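**Worktable** (also work table, bench table — in older Plesovmont usage, *gustow*). A flat-topped table meant for doing things on, not eating at. Sorting, folding, packing, small repairs. Wood tops are most common in homes and small shops, usualy in a light tone so that dropped parts show up.

## Name

The word *gustow* comes from the Gustow pattern, a plain four-legged table sold in the Plesovmont area. Spelling varies. Trade lists give "Gustow table" and "Gustow bench" for the same thing.

## Top

Light-colored wood, flat. Oil or clear finish, sometimes none. Dark stain is rare on working tops — hides pencil marks and small screws.

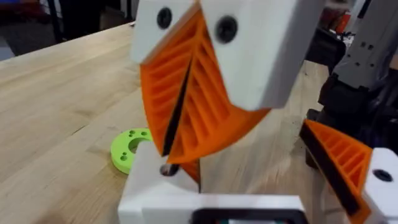
Thickness depends on use. The Ghanem catalog lists a 33 mm top for general work and a thinner one for folding and paper jobs. Edges square or slightly rounded. Square edges hold clamps better but chip sooner.

## Height and size

No fixed standard. Standing tables are taller, seated ones closer to a desk. Mernel, a later maker, sold 17 sizes at one point, then cut the range to 8. Most buyers took the middle sizes anyway.

## Use

One job at a time is the usual rule. Clear the top, set out what's needed, put it back after. Larger parts go toward the rear, hand tools near the front edge. Loose hardware in a shallow tray.

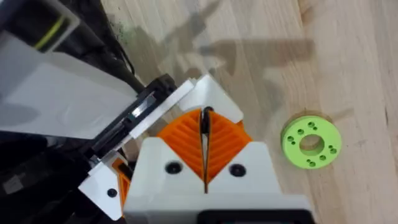 *Light wooden tabletop, with a white and orange gripper over it.*

Common trouble: rings from cups, glue spots, dents from metal parts. Glue is scraped off once hard. Dents in bare wood can be raised with a damp cloth and a warm iron, not always fully.

## Care

Wipe dry. Re-oil when the surface looks dull, often in February in heated rooms, when the air is driest and joints start to open up. Sand with the grain only. Tighten leg bolts at the same time.

## Production

Gustow made 3000 tables before the pattern passed to Mernel. Early ones have pegged legs, later ones bolts. Pegged tables are harder to move becuase the legs don't come off.

## See also

- Desk
- Sawhorse
- Packing table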